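3.2 Photometric follow-up of variable stars at Blackwood

The second half of our sample comes from the 0.6 m reflector at Blackwood, a telescope whose chief virtue is that few other groups want it. Time on the larger Andano instrument is handed out in blocks of two or three nights, a fine arrangement for faint galaxies and a poor one for a star that takes 13 days to go through its cycle. At Blackwood we could ask for an hour on almost any clear night and usually get it. The price was a dome that has to be nudged by hand through the northwest quadrant, and a sky that glows a gentle peach color toward the town of Stullitz.

Targets were taken from the Inano list of suspected variables, which holds 523 entries in its current form. We dropped everything fainter than our limit and everything that never climbs above 30 degrees from the site, along with a handful of stars that are in the list twice under different names. One star appears three times, with three different periods, and we kept it out of curiosity. The final program has 100 stars.

Each visit consisted of five short exposures in V and five in R, with the focus checked at the start of the night and again whenever the temperature dropped by more than two degrees. Flat fields were taken at dusk. Dusk at Blackwood is also when the swallows come home, and flats with birds in them were thrown away. Bias frames gave us no trouble at all and are mentioned only for completeness.

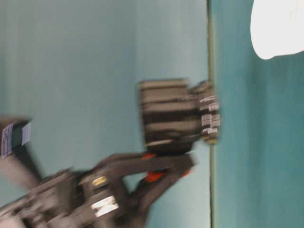
Figure 4

Brightness was measured in a fixed aperture and compared with four to six steady stars in the same field. Choosing the steady stars took longer than we had planned. In two fields the star we had trusted most turned out to vary by a tenth of a magnitude, and the target, after correction, did nothing. Both have been reported to the keepers of the Inano list, who now have two more suspects and one fewer. For fields close to the Milky Way, where the aperture tends to catch a neighbor, we fitted the star profiles instead. The two methods agree to 0.01 mag for isolated stars and disagree cheerfully for everything else. Table 5 gives both values where they differ.

Periods were searched between 0.1 and 60 days. The usual false peaks at one day and half a day are present in nearly every star, as one expects from observers who insist on working only at night. We therefore required that a period be found separately in V and in R, and that it survive the removal of any single night. This last rule is stricter than the one used in our earlier paper, and it cost us several periods of which we had grown fond. They are listed in Appendix B, without comment.

A gap in the coverage runs through most of September, when the primary mirror was away for a new coating. Stars with periods longer than 20 days suffer most from this, and for four of them we give only a lower limit. We also lost the night of 6/17/19, which was perfectly clear, to a header error that placed the telescope in the southern hemisphere. The original files were later repaired by Kenji Bellamy, but the clock offset could not be recovered well enough for the short-period stars, so we use that night only for mean magnitudes.

After all cuts the Blackwood data contain more than 1,000 usable visits. The typical error is 0.02 mag in V and slightly better in R, rising near full moon and in the direction of Stullitz. Combining these with the Andano points requires a color term, and the fit for it is described in Section 3.3.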